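3.2 What people keep, and why they keep it 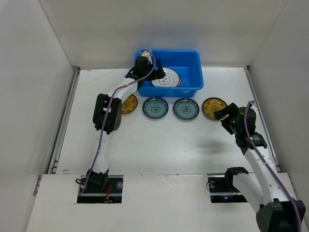

Figure 4. Small round plates in a row, with a decorated plate in a blue bin behind them.

When we first began visiting homes in Pella for this study, we expected to hear mostly about the large and costly things: the dining table that came from a grandparent, the good lamp, the piano no one plays. We did hear about those, and gladly. But it became clear over the first winter that our hosts wanted to talk at far greater length about their dishes, and above all about the plates that no longer belonged to any full set. We had not planned a section on tableware, and the interview guide in its first form had only a single line on it, tucked between bedding and garden tools. By January we had rewritten the guide to give dishes a part of their own.

The survey that followed brought back 291 usable forms from the two towns, Pella and Ilolside. Each household was asked to name the kitchen things it would be sorry to lose, and then to tell us, in as many or as few words as it liked, how those things had come into the home. Many people wrote well past the space we had given them, and several carried on along the margins and over onto the back – a kindness we had not counted on when we set the typing schedule. We read every form twice, with two readers working apart and then meeting on Thursday afternoons to talk over the places where they had not agreed.

From this reading we drew up four broad ways in which a plate comes to be kept. Some plates are kept because they were given, and the giver is remembered at each use. Some are the last of a set, and stand in for the rest of it. Others are tied to one dish or one day of the year, so that a certain cake is thought to look wrong on anything else. The last group puzzled us the longest. These were plates that their owners said they did not much like, had never chosen, and would not dream of giving away. One woman in Ilolside told us that hers was "just the plate that lives here," and we have found no better way to put it.

It would be easy to treat this last group as a matter of plain habit, and Msimang's model of household attachment would have us do so. In that model, a thing that is neither liked nor useful should drift toward the back of the cupboard and, in time, out of the house. Our forms do not bear this out very well. The unloved plates were often in daily use, under the toast or beneath a flowerpot, and their owners could tell us a surprising amount about them, down to the chip and the year of the chip. We think the Mirnier scale, which asks about handling before it asks about feeling, comes closer to what our hosts were describing, though it was built with clothing in mind and needs some patience to fit to the kitchen.

There is also the matter of decoration, to which we return in section 4. Plain plates were spoken of in the plural, as "the white ones" or "the small ones," while a plate with a drawing or a border on it was nearly always spoken of alone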